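Utcombe Help Community
Section: Simulation and Data Collection

Preparing simulated demonstrations for a tabletop sorting policy: view selection, episode length and near-duplicates

Posted by Mekdes Wubshet

Our department is preparing a set of demonstrations for a learning system that is to pick small items from a cluttered table and move them to a chosen spot. All of the work is done in simulation. The arm is driven by an operator through the Marchuk control panel, and each episode is saved with joint positions, gripper state and rendered views. The target is 1,000 accepted episodes. At present 320 have been accepted.

The items include wooden blocks, a pencil, a utility knife and a dark cube with a green stripe. The start position of the arm differs between episodes. In the view below, the gripper is over the cube.

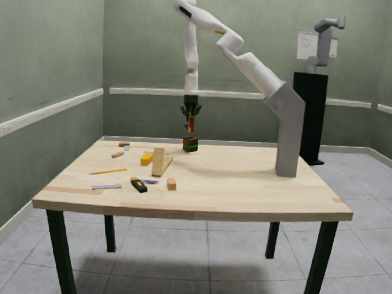
Points on which advice is requested

First, we are unsure which views should be kept. The full set comes to 4 streams per episode, and storage is limited. The overhead stream is the most convenient for our reviewers, but the arm often stands between the viewpoint and the items. In the following view the middle part of the arm hides one end of the pencil and part of a yellow block.

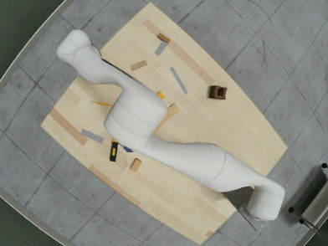 UTCOMBE, April. The second and third points were added to this post at the request of our review group and are set out here so that all replies may be kept on one page.

Second, operators pause for long periods at the start of an episode while they decide on an approach. The policy trained on our first batch has learned to wait as well. We would like to know whether such pauses should be removed before training or left as recorded.

Third, many episodes are close to identical. The layout of the items is reset from the same file, and operators tend to choose the same item first. Our intake rules do not say how similar two episodes may be before one of them should be refused.

Replies from members who have completed a collection of similar size would be appreciated. Please state whether your results come from simulation or from a physical cell, as our reviewers will treat the two separately.

Replies to this post

Posted by Lærke Juhl

The following is based on a simulated collection carried out with the Wurberg toolset. I have no results from a physical cell to offer.

On views, I would advise against choosing a stream on the basis of what reviewers find convenient. The policy and the reviewer need different things. Keep one fixed side view and the view from the gripper for training, and keep the overhead stream at a low frame rate for review only. If storage allows just 2 streams, the overhead one is the one to give up. 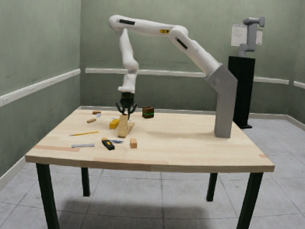
A fixed side view should be judged by whether it settles questions of height and contact, which are the questions an overhead view answers poorly. Before collection begins, place the arm at several points in its reach and confirm that the fingertips can be made out at each one. With the gripper pointing straight down over the tall upright block, as it is here, a reviewer can compare the fingertips with the top of the block and still see the green-striped cube farther back. Repeat the check with the arm reaching toward the front edge, and move the viewpoint if the fingers are lost behind the wrist.

On pauses, trim the opening of each episode to the first clear motion of the arm, and leave pauses that occur near a grasp. Those later pauses often carry useful information about alignment. Keep the untrimmed files. We did not, and had to repeat almost an entire batch when our trimming rule proved too strict.

On near-duplicates, the layout file is the place to act. Vary the position and rotation of every item at reset, and assign the first item to the operator instead of leaving the choice open. A written limit on similarity will then be needed much less often.

The gripper view also requires some care. Include episodes in which it begins with none of the items in sight, so that the policy has examples of searching. Many collections discard these starts as uninformative, and the resulting policy performs poorly whenever the items are outside its view.

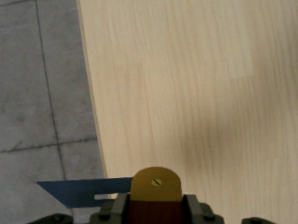
Gripper view with bare tabletop and floor.

Posted by Fliltis

We keep every view and delete nothing. Storage is cheaper than operator time. I cannot comment on the pauses.

Posted by Mekdes Wubshet

Both replies have been passed to our review group. The reset file will be changed before the next batch, and the first item will be assigned by list. The decision on the overhead stream has been deferred until the storage request is answered.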